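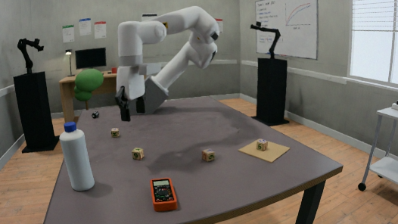 The table, set up in the simulator.

2 min read

The planner had refused the same move for two days. Every time I gave it a goal beside a block, it came back with no path found, and every time I looked at the arm I could see a path a child would take.

I worked for Ciseck then, on the tooling side. The planner came from Prerkow and we had it under a license that let us read the source but not change it. Assefa was our name for everything that sat on top: the logger, the replay window, the little panel with the sliders.

I opened replay and slowed it down. The collision checker drew its padding as a faint shell over each link. It was set at 50 millimeters. With the fingers pointed down and that much padding, the gripper was already touching the table before it moved. The start state was invalid, so nothing after it could be valid either. The error message left out that part.

I changed the value to 10 and typed the goal again.

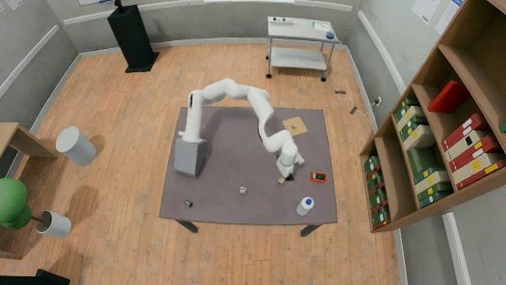 The plan came back in 80 milliseconds. I read the joint values twice and saved them under a new name. Then I wrote to the Pamau office, where they ran the night jobs, and told them to pull the new config.

They asked who had set it to 50. I looked at the history. It was me, in February, on a branch I had meant to throw away. The commit note said "temporary, safe value."

I wrote back that it was an old default. Then I sat with the cursor in the box for a while, deleted the line, and wrote that it was mine.

The reply was one word, "Thanks." The night jobs started on time. I left the panel open and watched the log scroll, and when the next goal came in I put my coat on.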